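Kavville Community Pantry: interim report to the Holanda Fund
22 April 2018
Prepared by Morven MacLeish

Nermina, short one this time, the full accounts follow separately. Sorry its late.

Where we are. Pantry open four afternoons a week, up from two. 700 households registered by end of quarter, target was 800. Shortfall mostly the Daton side of town, where the bus route got cut and people can't get to us with bags. Osvaldo Andrade is talking to the church there about a second pickup point. No answer yet.

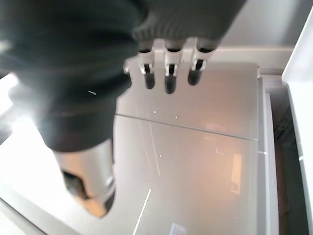 Spending. $3728 of the equipment line used so far. Shelving, two hand trucks, the door repair. Delivery van still on loan from Flarneo, they have asked for it back in November so we need to talk about that before the next payment. Insurance went up, quote attached.

Cold food. Biggest change since the last report. We now take dairy and cooked meals from three grocery stores, collected mornings. Maiara Brandão wrote the date labeling rules and trained the Tuesday crew, sorry, the early crew (old name stuck). Drinks and dry goods stay out, anything that spoils goes straight in. Temperature log is filled in twice a day, gaps in the first two weeks, none after. 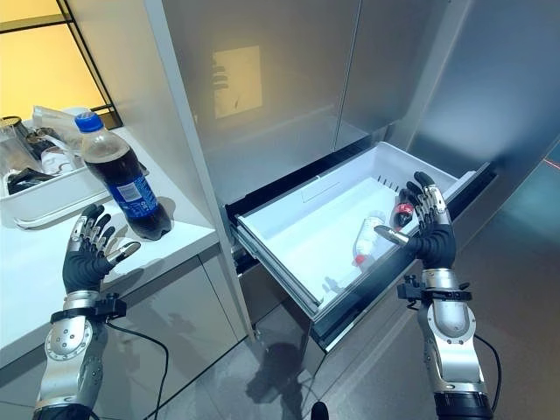
Refrigerator with the lower drawer open, cola on the counter.

Problems. Waste pickup is unreliable. Also the sign up form is too long, people give up at page two. Maiara Cordeiro is cutting it to one page and getting it translated into Portuguese and Bosnian.

Next quarter: second pickup point, new form, van decision. We'd like to move $300 from printing to fuel, please confirm by email if thats ok.

Receipts are in the shared folder, under Holanda, same password as before.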